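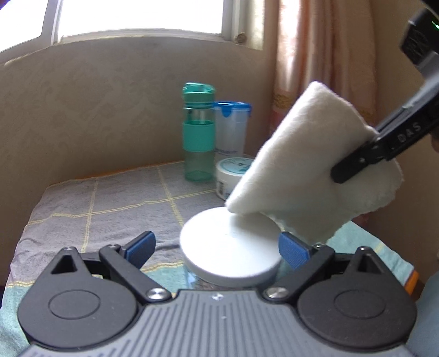
Tuesday
By Ourania Stamatopoulos

Plirham asks for evidence behind 'political couples' warmth ranking

Plirham, the press-watching group, has today asked the research firm Gemero to publish the workings behind its much-quoted ranking of political couples, which claims to show whose marriage is happiest from the way they greet each other in public.

The ranking was put together with Gemero's Proltau scoring system and released in May. It gives 20 couples a mark for warmth, based on hugs, hand-holding and kisses at official events. The firm says the results are 80 per cent accurate. It has not said what they were checked against.

"Accurate compared with what?" said Ourania Stamatopoulos, who wrote Plirham's response. "Unless somebody rang these people at home and asked if they were getting on, I don't see how you would know. A peck on the cheek beside a podium mostly tells you that two people were beside a podium."

Gemero says its system was trained on 1,000 clips of public greetings. Plirham has asked how the clips were picked, who scored them and whether the scorers knew who they were looking at. The firm's reply was that the method is 'commercially sensitive'.

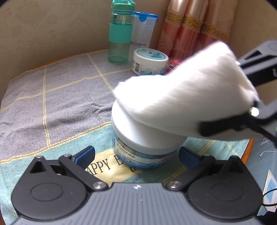 One case stands out. A mayor and her husband were placed last after a visit to Riihimäki, where they were filmed shaking hands on a stage. Several gossip pages ran the clip under headlines about a marriage in trouble. The full recording lasts nearly 8 minutes, and the handshake comes when he gives her a prize on behalf of the local choir – every other winner got the same handshake. That part was left out of the ranking and out of most of the stories.

Plirham accepts that awkward moments between public figures are fun to watch, and has no wish to stop anyone running them. Its complaint is with a percentage being attached to guesswork and then passed on as a finding.

The group is asking editors to hold off repeating the scores until the method can be read in full. It has also invited Gemero to a public meeting to explain them. The firm has yet to answer.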